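Retno Ginting
4/12/25

A few of you asked how we went about planning the equipment money for the cloth-handling bench here in Stullham, and I promised a proper answer and then vanished for weeks, so pull up a chair. This is going to be a long thread (my threads are always long, I'm sorry, I talk like this in person too).

For anyone new: we're a small shop that works on getting robot arms to pick up, spread and fold fabric. Two arms, one white table, a great deal of black cloth. We are not rich. Everything I say comes from a place of having one budget line and wanting nine things out of it.

The first thing I'd tell anybody is to write down the jobs before you open a single catalog. I did it the other way around the first time, in January, and spent a whole happy evening comparing arms by reach and payload when I hadn't yet decided how big the cloth was going to be. Lovely evening. Useless spreadsheet.

So the second time Homa Esfahani and I sat down with a stack of fabric and a tape measure and asked dull questions. What's the biggest piece we want to hold by a corner? Does it have to clear the table when it hangs? Do both grippers need to reach the middle, or can one of them stop short? You will learn more from an hour of that than from any brochure.

Payload turned out to be the number we cared about least! A piece of cloth weighs next to nothing. What you pay for with fabric is reach, decent fingertips and being able to see what the gripper is up to. If you're doing boxes or machine parts your list will look very different from mine, so please don't copy it and then write me an angry letter.

Fingertips, then. Budget for them as something you wear out and replace, the way you'd budget for printer ink. The ones that come with a gripper are usually made for picking up solid things, and thin fabric slides right out of them or, worse, gets pinched in the wrong place so it won't let go. We set aside $135 for fingertip material and it's the best value on the whole sheet.

I'd go so far as to say that if your budget is tight, you should get the plainer gripper and keep the difference for fingertips. We asked Cudero for a price on their fancy one and it was a beautiful thing, and I still think about it sometimes, but we would have had nothing left to try different tips with.

Next: cameras. You'll want one on each wrist. People plan for one, and then the second arm is working blind whenever it's the one nearer the fold, and a month later they're filling in another purchase request. Buy the pair together, with the same mounts, and get them on one order so you only pay shipping once.

And when you get the pair, price the cable at the same time. I cannot say this loudly enough. Cable is the line everybody leaves blank. It has to run all the way along an arm that bends, with slack at every joint, and the slack has to go somewhere that isn't the middle of your table. Measure the arm stretched out, then folded up, and then add more than feels reasonable.

Our cable and strain relief came to $442 by the time we were done, which made Homa put down her coffee and look at me for quite a long while. A good part of that was me ordering lengths that were too short and having to order again. So learn from me: take a piece of string, tape it along the route, move the arm by hand through everything you want it to do, and then measure the string.
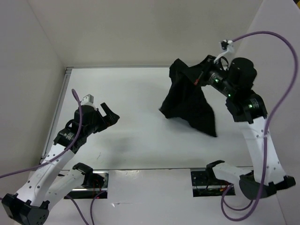

On color, since someone is bound to ask: black cloth is harder than you think to plan for. A black gripper holding black fabric is a tough thing for a camera to sort out, and you may end up spending on lighting what you thought you'd saved on the camera. If you have any say in what fabric you begin with, start with something pale and printed, get your budget through on that, and ask for the hard stuff in the second round.

We had no say. The customer wanted black. So there was a lighting line, and it was a fight to get it in, and I'm glad we had the fight early while everyone was still in a good mood.

The table deserves a word because it's where I see people overspend. You do not need a lab bench with drawers and a power strip and a little shelf. You need a flat smooth top in a plain color, a frame that doesn't wobble when both arms move at once, and a way to bolt the arms down where they belong. Spend on the frame. The top is going to get scratched whatever you pay for it.

Same goes for the walls. Plain panels that keep the background quiet are cheap and they save so much bother. Ask whoever builds your frame to quote the panels with it. Ours were an afterthought and had to be cut a second time, and I still feel a little sheepish when I see the person who did the cutting.

Now quotes! We asked for them from Whitelaw and from Cudero, and I'd encourage you to send each supplier the very same page. Same wording, same quantities, same question about lead time. When I wrote separate chatty emails (you can imagine) I got back two quotes that couldn't be laid side by side at all. One had mounting plates in it and the other didn't, and I only noticed on the third read.

Things to ask that I forgot to ask the first time: does the price include the power supply? The mounting hardware? Is the software license yearly, or do you pay once? What does a replacement joint cost, and do they keep them on the shelf? Who pays for the box to go back if something's wrong with it?

That replacement joint question matters a lot. An arm that's cheap to buy and slow to fix can cost you a whole season. Whitelaw were very nice about it and sent a list of spare parts with prices, without my having to nag, and I'll admit that went a long way with me. Cudero had the better price on the arms themselves. We went back and forth over it for longer than I'd like to say.

In the end we went with Whitelaw for the arms and bought the odds and ends elsewhere. I don't think the other choice would have been wrong. If you have someone on staff who enjoys taking a motor apart, your sums may come out differently, and I'd love to hear how.

Money for spares: we put aside $600 at the start and fenced it off. It isn't for upgrades or for the nice tripod. When the line has its own name in the budget, people leave it alone. When it's just called "other," it's gone by spring. Ask me how I know.

Software. We keep our runs and notes in Clerkia, which we were already using for another job, so it didn't cost us anything new. If you're starting from nothing, please put storage on your sheet. Two wrist cameras fill a disk a lot faster than you'd guess from the size of the table, and storage is such a boring thing to ask for that everyone puts it off.

Time is a cost too, and I'm terrible at writing it down. Bolting the arms in place was quick. Tidying the cables, getting the cameras to agree with each other, deciding where the cloth should start out on the table, redoing the cables — that's where our days went. Put hours next to every item you buy, even if they're guesses, and have someone less cheerful than you look them over. Homa is my less cheerful person, and I mean that with great love.

A small one about power and wiring: think about where it comes out. Ours is all fed through openings at the base of each arm, and getting a hand in there is a squeeze. If your frame is still on paper, ask for bigger openings. It costs next to nothing as a drawing and a fair bit once the panel's been made.

Should you buy both arms at once? I get this question more than any other. If your work really does call for two hands (spreading cloth does, most of the time), then yes, I'd buy both, even if it means waiting a quarter. We looked into starting with one, and every test we wrote for it was a test we'd have thrown away later. With stiff parts I might say the opposite.

I have a cleaned-up copy of the budget sheet with the blank lines in the right places, and I'm happy to pass it along. Reply here and tell me what you're planning to pick up, how big it is and how floppy, and I'll add whatever notes I can. Give me a few days, though. I'm still writing up the request for the next lot of cable.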